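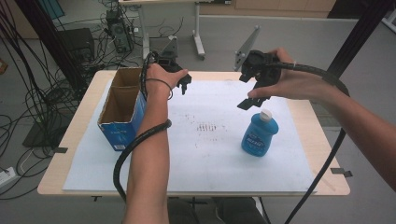

Rurka 双手手持夹爪套件,试用两周后的情况,另问要不要买
版块:设备与采购 > 遥操作与示教

灰砖巷
发表于 2020年6月8日
我们组向 Lekavton 借了一套 Rurka 试用,左右手各一只夹爪,带线、标定板和采集软件的授权。试用期快到了,要决定买还是退,先把情况写出来,用过的帮忙看看。
任务都是桌面上的:瓶子拿起放下、推到纸边、放进敞口纸箱、双手交接。桌面铺一张大白纸,换任务时只换东西,不动桌子。
优点:
夹爪开合跟手,拇指压着下面的机构走,新人练13分钟就能录出能用的数据。软件里左右手的时间戳是对齐的,不用自己再写脚本。
缺点:
线太粗。编织套那根从手背上过去,再拐到桌边往下垂,右手往左伸的时候会拽手腕。地上也全是线,我们到现在没理顺。
夹爪偏重,录半天小臂发酸。
报价是一套624欧,不含运费,不含第二年的软件授权。这个价位有没有别的选择?

nanqiao_k
线的问题我们也有。后来把线从肩膀后面走,用魔术贴绑在上臂,拽手腕的感觉少了很多。你图里右边那根是绕过手腕再落到桌面右侧的,容易扫到瓶子。
软件那边我没什么意见,导出格式够用。

灰砖巷
绑上臂试过,坐着录的时候椅背会压线。下周换没有靠背的凳子再试。

老榆木
不建议买。我用的是 Grollthorpe 的无线版,没有线,重量也轻。有线方案唯一的好处是不用充电,可是录数据的人一天总要吃饭,吃饭时充就行。

nanqiao_k
回复 老榆木:无线版我也用过,隔壁有人开设备的时候会丢帧,丢在哪一段软件又不标出来,只能一条一条回看。我宁可被线拽。

老榆木
换信道,或者把接收器架高。我们架到桌子上面以后没再丢过。你们接收器是不是放地上的?

nanqiao_k
放桌腿旁边。架高没试过,这点我保留。

半格电
问一下楼主,夹爪上那块带孔的灰色金属板是套件自带的还是自己加的?我在 Lekavton 网页上没看到这个件。

灰砖巷
自带,装箱单上写的是转接板。孔距和我们手头的支架对得上,装东西方便。网页图确实没更新。

半格电
谢谢。那螺丝给不给?

灰砖巷
给,一小袋,内六角的。扳手不给。

fenxi_07
说一点任务上的。两片夹指是平的,对纸箱、书这类东西没问题,夹圆瓶子就要看瓶身形状。上宽下窄的瓶子夹在肩部容易往上滑,夹瓶盖反倒稳,盖子上有棱。我们后来在夹指内侧贴了硅胶片,贴完要重新标定,不然开合量读数会偏小。
另外白纸建议固定。手柄的线一扫,纸会跟着走,两条数据之间桌面就不一样了。楼主桌边那两条深色胶带是固定纸的还是做定位的?

灰砖巷
定位用的,摆桌子时对着看。纸目前没有贴死,换纸频繁,嫌麻烦。硅胶片多厚?

fenxi_07
1毫米。再厚合不拢。

老榆木
回到价格。624欧看着不贵,第二年授权要另付,楼主问清楚多少了吗?我打听过一次,销售让我留邮箱,然后就没下文。

灰砖巷
问了,回复说八月会改价目表,现在只能先报第一年的。这也是我犹豫的地方。

青石板桥
授权可以绕开。Ocampo 那个开源采集程序已经能读 Rurka 的开合量和位姿,我们组用了两个月,稳定。缺点是左右手时间戳要自己对,界面也简陋,停止录制没有确认,手一碰就断了。
硬件我觉得值。我们17个人轮流用过同一套,夹爪机构没坏过,坏的是线,接头那里折断过一次。Lekavton 寄了新线,没收钱,但等的时间比较长。建议下单时直接多买一根。

nanqiao_k
补充一下,Ocampo 新版停止录制有确认了,要在设置里打开,默认是关的。

青石板桥
好,我回去更新。

半格电
接头折断是哪一头?夹爪这头还是主机那头?

青石板桥
夹爪这头,出线口往外一指宽的位置。现在我们在那里套了热缩管。

老榆木
所以还是线。我不再劝了,反正我这边不会换回有线。楼主要是桌面任务为主、人坐着不动,买 Rurka 也说得过去。要走动着录就别考虑。

灰砖巷
我们都是坐着录,没有走动的任务。目前打算是这样:硬件买一套,备用线多要一根,第二年授权先不签,等新价目表出来再和 Ocampo 比。试用的这套我去问能不能直接转正,不行就寄回去换新的。

fenxi_07
转正的话记得让他们重新出一份标定文件。试用机的标定可能是上一家留下的,我们收到的那套就是,左手差了2毫米,查了好久才发现。

灰砖巷
收到,今天先拿标定板量一遍左手。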